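Gallery: the shared bench code, at the bench

The Hedetti bench code runs to 86 clauses and is now on its second draft. I have read it twice, which puts me ahead of several of the labs that have signed it. Supporters say it will make two-armed work with hand tools predictable from one site to the next. I have my doubts, and I went looking at benches to see whether the paper and the timber have much to do with each other.

Most of the code is about the robot: speed limits, joint limits, stop categories, who may reset what. Only five clauses deal with the things lying on the table, and two of those are definitions. Clause 5 asks for a "clear and organised working area", then leaves the reader to decide what either word means. Gleice Dantas, who helped draft it at Leite, told me the wording was kept loose on purpose so small labs could comply. My reading is that a clause anyone can meet is a clause no auditor can fail.

Have a look for yourself.

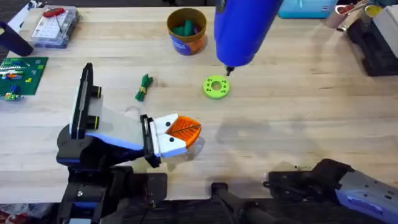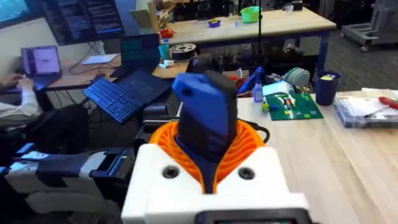
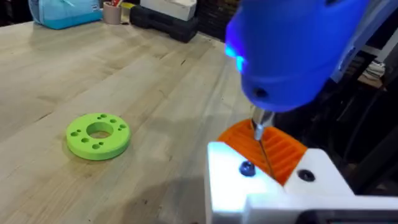

Bench work with robot arms, August 10, 2023. First: two arms, the green disc and a blue tool with its tip pointing down. Second: gripper in the foreground, laptops and screens behind. Third: drill bit, orange part and green disc.

The third picture is the one I'd put in front of the drafters. The code treats a gripper as a gripper, whatever happens to be near it. A drill bit reaching into a part at the gripper deserves a paragraph of its own, covering who switches the drill on, where the other arm is parked and how close a person may sit. I couldn't find one. Mihret Derese at Girkell pointed me to an annex, and the annex points back to Clause 5.

The Fotico checklist, which many labs print out in place of the code, scores a bench out of 100. Tidy storage earns more marks there than tool guarding. I asked how the weighting was chosen and was sent the checklist again.

Comments on the draft close in June. Mine is four pages long and mostly about drills.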